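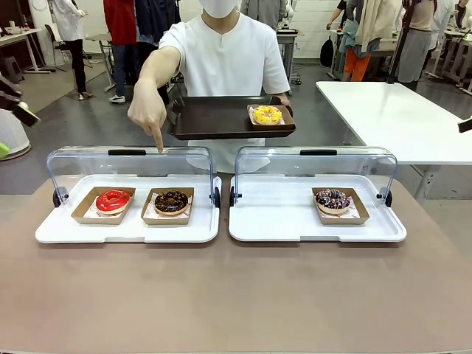 Fig. 6-1. Display containers side by side, both lids down. A donut on the serving tray.

6. Fault 217 – arm restarts while someone is loading

Read this before you load anything. Section 5 (normal loading) is still good except for step 4, which is replaced by 6.3 below. Cross it out in your printed copy.

6.1 What went wrong

During a refill at the Riquelme counter the Illance arm was in PAUSE, not STOP. Operator had one hand over a container, changing a box. The pause timer ran out after 20 seconds and the arm went on with the job it had queued. Jaws closed on the edge of the box. No injury, one crushed donut, one scratched lid.

Grostgate logged it as 217, "object lost in grip". Wrong name for it. The object was never lost, the arm should not have been moving in the first place. Code name gets fixed in the next release. Until then treat every 217 as a possible restart with a person in reach.

Two causes found:

– Pause timer left on the factory setting. It ends the pause by itself.
– Person check was looking at the floor area only. A hand coming in over the table from the operator side did not trip it.

CAUTION: PAUSE does not cut power to the arm or the Odus gripper. The jaws can close at any time in PAUSE. Only STOP makes it safe to put a hand near the containers.

6.2 If you get a 217

1. Press STOP. Red button first, screen second.
2. Hands out and away from the jaws. Tell anybody else at the table.
3. Wait for the status line to read STOPPED. If it still says PAUSED after 3 seconds, pull the main plug.
4. Look at the jaws. Green pads should be on both fingers. Pad missing or torn – do not restart, go to 6.5.
5. If a box is stuck between the fingers, use RELEASE on the screen. Don't pull it out by hand. The fingers spring a little and pinch.
6. Throw out any donut the jaws touched. Box and liner too.
7. Clear the queue. Menu, Jobs, Clear all. The old job stays in there otherwise and runs as soon as you press START.
8. Write down the time and which container. Left or right is from where the operator stands.

NOTE: Clearing the fault does not clear the queue. Two seperate things. This is the one people miss.

6.3 Loading from now on (replaces step 4 in Section 5)

1. STOP. Status line reads STOPPED.
2. Check the wrist camera view. Jaws open, nothing between them.
3. Lift the lid by the black handle, all the way back. A half-open lid drops.
4. Set the box flat on the white base. Keep the tray level and outside the container until you have a hand free.
5. One box at a time. If you are changing a flavor, take the old box out before the new one goes in.
6. Lid down, if the next job starts with lids closed. Check the job card.
7. Step back, both hands off the table. Then START.

NOTE: Glaze on the base makes the box slide when the jaws push it. Wipe it off before you put the box down.
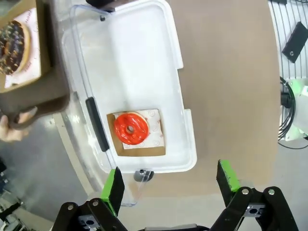 Fig. 6-2. Wrist camera view. Jaws at the bottom, red-glazed donut in the container, hand and chocolate donut at upper left.

A hand anywhere in the wrist view means no START. Goes for a tray as well, even if it is only at the corner. The picture does not show everything within reach of the arm, so look at the table too.

6.4 Settings to change

Do this once on each cell. Admin login needed.

1. Motion, Pause, Auto resume – set to OFF.
2. Motion, Speed near containers – set to 21 percent. Was 60. Slower serving, leave it there anyway.
3. Safety, Person check – turn on TABLE as well as FLOOR.
4. Save, then power off and on. The table zone does not load untill the power has been cycled.
5. Test it. Containers empty, nobody within reach. Start a job, put it in PAUSE, wait one full minute. The arm has to stay put.
6. Test the table zone with the long foam stick. Not your arm. The cell should go to STOPPED when the stick crosses the table edge.

If test 5 or 6 fails, take the cell out of service. Switch off, tag on the plug.

CAUTION: A software update may put Auto resume back to ON. The March update did. Check it after every update and run test 5 again.

6.5 Worn or missing pads

No field repair. Bare fingers cut into the cardboard and can crack a lid. Replace pads as a pair, see Section 9. If one came off during a job, find it before any food from that container goes out. Can't find it – empty both containers and dump the lot.

6.6 Reporting

Send the log and your notes from 6.2 to Lautaro Olivares the same day. Include the setting for Auto resume as you found it, before you change it. Crushed boxes don't need to be kept, a photo is fine.

Section 6 revised Sep 1, 2023. Section 9 part numbers not checked yet.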